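Open Day at the Tordale Works

I'd been meaning to go to the Tordale open day for years, and this February I finally got myself on the early bus with a thermos and far too many sandwiches. The works make and check small electrical parts – the sort of thing that sits behind a wall or in a basement and never gets a second look until the lights go out.

Our group had 30 people in it, which was a bit of a squeeze in the coat room, but once we were through to the floor there was space for everyone. Florêncio Veloso took us around, and he was wonderfully patient with my questions (I had a lot of them, having rewired my mother's garage once and never quite gotten over it). We started in the old Covomine building, where the stores are, and then crossed the yard to Room 302, which was the part I'd come for.

What I loved there was seeing the ordinary parts of a house laid out on a white-covered work table, wall plates for sockets and switches heaped on a purple dish, a distribution box with its dark little window, and a gray junction box standing open so you could look right down at the metal rail inside. I have one very like it above my own cellar stairs and I'd never seen it without its lid!
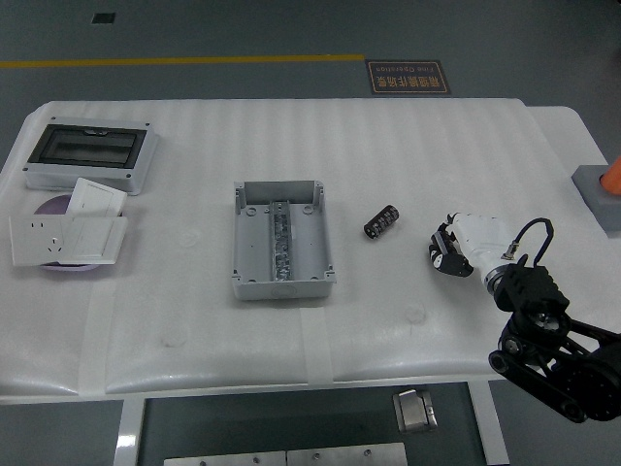
Florêncio said that people always worry about the big box and forget the plates, and that a cracked socket plate is the thing he'd like every one of us to go home and look for. A lady from the Tennant end of town asked if she could just glue hers, and was told very kindly that she could not.

After that came tea, and a talk about the Pleron store room, where they can keep up to 2000 parts on the shelves. I bought 3 switch plates from the little shop by the gate, and I've already put one up in the hall, slightly crooked.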